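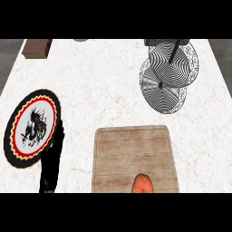 Ticket: Digital album download stops partway, tracks out of order after unzip
Product: Osiline storefront, download delivery
Opened: Oct 6, 2026
Status: Resolved, one item deferred
Priority: Normal

Reported problem
Customers who buy the digital edition of the Zorberg choral anthology get a zip file that fails to open or opens with tracks missing. The custom CD of the same title is not affected. Single-track purchases are not affected. Other albums download normally, with one exception noted further down.

Environment
Storefront: Osiline, hosted
File host: Esari
Player used for checks: Chow desktop, current release
Album: 28 tracks, MP3, liner notes as PDF, cover art as JPG

Log

Entry 1
Bought the album with a test account. Download started, then ended with no error in the browser. Zip would not open. Size on disk was 115 MB. The size listed on the product page is larger. Second try on a different connection gave the same size to the byte, so a dropped connection is unlikely.

Entry 2
Pulled the zip straight from Esari with the admin login. Full size, opens clean, all tracks present. The master file is good. Fault is between the file host and the customer link.

Entry 3
Checked the delivery settings. Customer links pass through a proxy that closes any transfer after a fixed time. The limit was set to 1,000 seconds on the old plan. After the plan change it went back to the default, which is much shorter. Small albums finish before the cutoff. This one does not.

Entry 4
The exception: a two-disc set of folk dance recordings also fails, but only on slow connections. Same cause. Added to this ticket.

Entry 5
Raised the limit to 1,500 seconds. Saved. No change on the first test. The setting is cached per product, and the product has to be republished before new links pick it up. Republished both albums. Test download completed, zip opened, checksum matches the master.

Entry 6
Track order. Chow lists the songs alphabetically by title. File names begin with the track number, but the player ignores file names when a title tag is present. The track number tag is blank on every file in the anthology. The CD is not affected, as the disc order comes from the pressing sheet.

Entry 7
Filled in the track number and disc number tags and rebuilt the zip. Also corrected the album artist tag, which held the conductor on some files and the choir on others and made the player show two albums. Uploaded to Esari under the same file name so existing links stay valid. Songs now play in liner note order.

Entry 8
Hebrew titles in the PDF display correctly. Hebrew titles in the tags show as question marks in Chow on one test machine. Tags were written in an older text encoding. Rewrote them as UTF-16 and the titles display. Not tested on car stereos or older portable players.

Customer steps
Delete the partial zip.
Open the order email and use the original link. Download counts have been reset.
Unzip the whole folder before adding it to a player.
If the old track order still shows, remove the album from the player library and add it again.

Deferred
The storefront does not warn when a transfer is closed early. Request filed with Osiline. No date given.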